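November, Notizen zur CRM-Umstellung, Teil Kontaktimport

Export aus dem Altsystem Skemham heute früh neu gezogen, diesmal als CSV mit UTF-8. Umlaute stimmen jetzt. 469 Kontakte in der Datei, davon 271 mit Firmenzuordnung. Der Rest hängt ohne Konto in der Luft und landet beim Import im Sammelkonto »Kollow«. Muss später von Hand verteilt werden.

Erster Lauf gegen die Testinstanz brach bei Zeile 400 ab. Ursache war ein Semikolon im Notizfeld, ohne Anführungszeichen exportiert. Zeile korrigiert, zweiter Lauf ging durch. Dubletten danach: 6. Alle mit gleicher Mailadresse und verschiedener Schreibweise des Vornamens. Zusammengeführt, älteste ID behalten.

Die Wiedervorlagen sind ein anderes Kapitel. Skemham speichert sie als Text am Kontakt, Ellwood will ein eigenes Objekt mit Fälligkeit und Bearbeiter. Skript liest das Datum aus dem Text, wo eins steht. Wo nur »nach den Ferien« steht, bleibt das Feld leer.

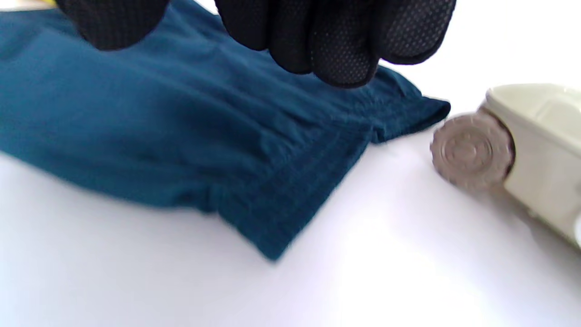
Svenja Camenzind meinte dazu, leere Fälligkeiten seien im Alltag schlimmer als falsche, solche Einträge tauchten in keiner Liste mehr auf. Sie würde lieber pauschal den Monatsletzten setzen und die Einträge mit einem Schlagwort kennzeichnen.

Übernommen, Schlagwort heißt »pruefen«. Filter dafür ist angelegt, aber nur für meinen Benutzer sichtbar. Freigabe für die Gruppe fehlt noch.

Kalenderabgleich über CalDAV: Termine kommen auf dem Telefon an, ganztägige um eine Stunde verschoben. Vermutlich Zeitzone am Server Dunduldale, steht auf UTC. Noch nicht angefasst.

Offen: Anhänge, Rechte für den Außendienst, Feld »Anrede« bei Firmenkontakten.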